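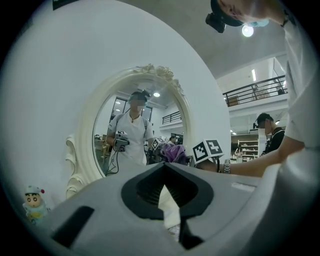
Subject: Re: [allergy-school] Testing for adults with asthma before the birch season
Date: 1 April 2023

Hello all,

Thank you for the long answer to my question. I put it below again, because the digest cut it in two pieces and maybe not everybody received the second one.

> You asked if the skin prick test must be repeated every year.
> In our clinic we do not repeat it if the symptoms are the same
> and come in the same weeks. A positive test can stay positive
> for many years, also when the person feels better, so a second
> test does not tell you much. We repeat it when the pattern
> changes, for example when somebody who always had trouble in
> spring starts to have it in December.
>
> For adults with asthma we first look at the breathing. If the
> peak flow is low on that day we send them home with a new
> appointment. And please remind your members that antihistamine
> tablets must be stopped some days before, but the inhaler must
> not be stopped. Every year we get people who have stopped both.

The last paragraph is the one that was most useful for me. I have now looked at the leaflet that our patient group in Skornar gives out, and the sentence there says only "stop your allergy medicines before the test." I can understand very well how a person with asthma reads this and leaves the inhaler in the drawer. We still have 400 copies of this leaflet in the cupboard. I would prefer to throw them away and print new ones, but if there are objections I can also live with a sticker.

My proposal for the new text is:

"Ask the clinic which tablets, nose sprays and eye drops you should stop, and how many days before the test. Do not stop your asthma inhaler unless your doctor has told you to do it. If your breathing is bad on the day of the test, call the clinic before you leave home."

I have left out the number of days on purpose. The clinic in our town and the one in Poduval give different numbers, and it depends on the tablet also. If we write one number, it will be wrong for somebody.

Now to the other point, the peak flow diaries. In the message of last week it was asked how many people really fill them in. We sent the paper diary to 178 members before the winter. I can not say how many used it every day, but from the ones that came back to us many were complete in the first two weeks and then had holes. The evening value is missing much more often than the morning value. I think this is normal and we should not be too strict about it. A doctor at our last information evening told us that she prefers two honest weeks to three months filled in at the bus stop.

Some members asked for the Pollenex diary instead, the one for the telephone. I have tried it myself since December. The good side is that the pollen count is shown next to your own value, so you see both on one page. The less good side is that the colors for green, yellow and red zone are set from age and height when you start, and I had to search a long time to find where I can put my own personal best. My personal best is lower than the table says, so in the first days I was always in yellow although I felt fine. Anybody who starts with it should change this setting first.

I also want to correct something from my earlier mail. I wrote that the Bistico fund pays for spacers for adults. This is wrong, it pays only for children until the end of school. I am sorry for the confusion, and if someone has already sent the form for an adult, please write to me directly and not to the list.

Two questions from my side:

1. Does anyone have a good text about how to clean a spacer, with pictures, that we may copy? Ours is very old and says to dry the inside with a towel. I have learned that it should dry in the air, because rubbing makes the medicine stick to the wall.

2. In which languages do you have the emergency plan? We have it in English and in Spanish, but we get requests for Portuguese and for Tamil. If it exists already I do not want to pay for a translation again.

I will be without internet for most of next week, so please do not wonder if I answer late. The draft of the leaflet can be changed until I come back, then it goes to the printer.

With kind regards from Skornar,
the list contact for the adult group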